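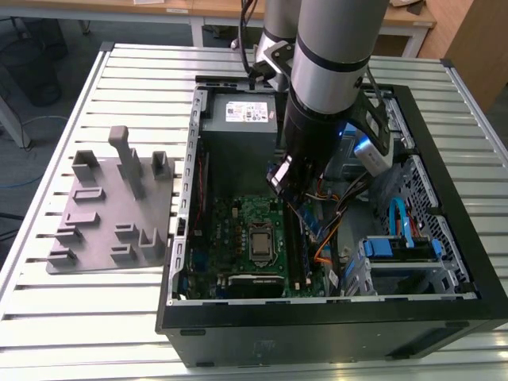

Verna Boateng wrote on 25 June 2025:

> I have an old Dell tower in the spare room and I'd like to get a few more years out of it. It won't always start when it's been off overnight. I press the button, the fans spin, nothing comes up on the monitor. On the third or fourth try it usually works.
>
> Someone at the Flustville swap meet told me to pull the memory and put it back, and to change the paste under the cooler while I was in there. I've never had the cooler off. Is it worth doing both at once or should I do one and wait?
>
> Also, is there any sense in buying more memory for a machine this age?

Verna,

Do the memory first and leave the cooler alone for a week or so. If you change two things together and the trouble goes away, you won't know which one did it. Fans spinning with no picture is very often a memory stick with a poor contact, and reseating costs you nothing.

Unplug the cord from the wall, hold the power button in for 20 seconds, then lay the tower on its side with the open side up. Touch bare metal on the case before you reach in. Open the latches at the ends of the slot and lift the stick straight up. I wipe the gold edge with a dry lint-free cloth. Some people use a pencil eraser, but the crumbs get into the slot and I stopped doing it. Put the stick back with the notch lined up and press until the latches close. It takes more push than most people expect.

If you have two sticks, try starting with one at a time. Check your manual for which slot to fill when you only have one in.

As for the paste, when you do get to it, run the machine for a few minutes first so the old stuff softens, then shut down and unplug. Loosen the cooler screws a little at a time, going corner to corner, and twist the cooler gently before you lift. Clean the top of the processor with isopropyl alcohol and a coffee filter. Leave the processor in its socket the whole time. There's no need to touch the lever. A small dab of new paste in the middle is plenty. 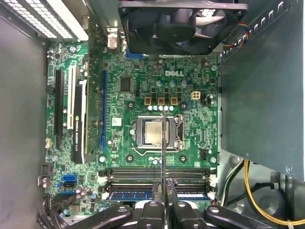 Wojcik wrote:

> I'd look at the coin battery before any of that. I had one go flat in October and the machine did the same thing, fans and a black screen until it had been tried a few times. I paid $3 for the new one.

Fair point, and I should have put it in. Take a picture of your setup screens before you pull the battery, so you can put back anything that resets. Write the time down too if you care about file dates — the clock will be wrong until you set it.

On buying more memory: if it's an older type, used sticks are cheap and the Dira shop usually has a tray of them. I wouldn't go over $20. Take your old stick along and match the type and speed on the label. Curnora had a new kit listed at $69 last I checked, and I'd put that money toward a solid-state drive.

If reseating and the battery both do nothing, the power supply is the next thing to suspect. Swap in a known good one if you can borrow it. Don't open the supply itself.

Let the list know which slot you ended up using and whether it beeps on a bad start. The number of beeps would narrow it down.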